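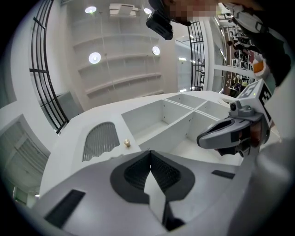 I have a new favorite thing in the whole workroom, and it's a set of little white compartments set right into the top of the counter. Four of them! Divided by thin partitions, sunk into the surface so the stuff you use all day has a home and doesn't wander off toward the edge.

I'd been campaigning for this since July. Naveen Pal thought we should buy a drawer organizer and be done with it, and I do love a drawer organizer, but a drawer has to be opened and a drawer gets closed on a mess. With open bins you look down and you know. (I may have given a small speech about this over lunch.)

My plan is pens and markers in one, tape in the next, cables in the third, and the last one for whatever turns up in my pockets. Cristóvão Brandão wants that fourth bin for batteries. We're in talks.

The other big piece is the shelving, tall and white, with wide open cubbies and a narrow section with two shelves off to the left. I've been holding back from filling it, which if you know me is close to heroic! At the old place on Lenz I had every shelf stuffed within an afternoon and then spent 3 months hunting for scissors.

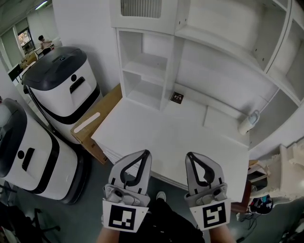 So this time I'm going slowly. The low white surface in front of the cubbies is the drop zone, and the rule is that a thing can sit there until I've decided where it lives. A book with a picture on the cover, a bottle with a light blue cap, fine, they can stay a while. If I keep reaching for something, it gets a cubby at hand height. If I don't, it goes up top or goes home.

I'm also trying to keep all the white white. I was sure it would feel like a dentist's office, and instead it makes me want to wipe things down, me, a person who once lost a sandwich on her own desk. A soft cloth and a bit of dish soap in warm water has been plenty so far.

Next up are labels. I've got a roll of 300 plain ones and a pen I like very much, and Naveen has asked that I please not label the shelf "shelf." No promises!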